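Fuswood Dog Boarding: Frequently Asked Questions

Which animals do you take?
We take dogs and rabbits. Cats are not possible at Fuswood, as the building has only one entrance and the barking would disturb them. For cats please ask our second house in Turen.

Which vaccinations are needed?
Dogs need the yearly vaccination and also the one against kennel cough, given at least 2 weeks before arrival. Please bring the vaccination card in original. A photo on your telephone is not enough for us.

Can I bring my dog's own food?
Yes, and we recommend it, because a sudden change of food often gives stomach trouble. Please pack each meal separately and write the name of the dog on it. If you do not bring food, we give Skadus dry food, which is included in the price.

Paper bags are fine for dry food. For wet or raw food we ask for closed boxes, and these go into the refrigerator at the reception.
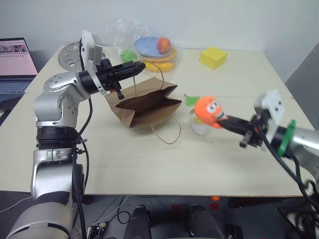 What are the hours for bringing and collecting?
In the morning from 8 to 11 and in the afternoon from 4 to 6. Between these hours we are walking with the dogs and the gate is locked.

How much does it cost?
One night is 60 for a dog of any size. A second dog from the same family, sleeping in the same room, pays half. Rabbits are 2 for one hour in day care, or ask us for a weekly price.

How long can my dog stay?
Up to 96 nights in one year. For a longer stay we must first speak with you and with your vet.

What happens if my dog becomes ill?
We telephone you first. If we cannot reach you, we go to the Jaber clinic, which is ten minutes by car. The bill of the clinic is paid by the owner on collection.

When should I book for December?
As early as you can. Booking for the winter holidays opens on 16th April, and the places between Christmas and New Year are usually the first to go. A deposit is needed for this period and it is not given back after the end of November.

How can I reach you?
By telephone during opening hours, extension 409, or with the form on the contact page. We answer the forms in the evening.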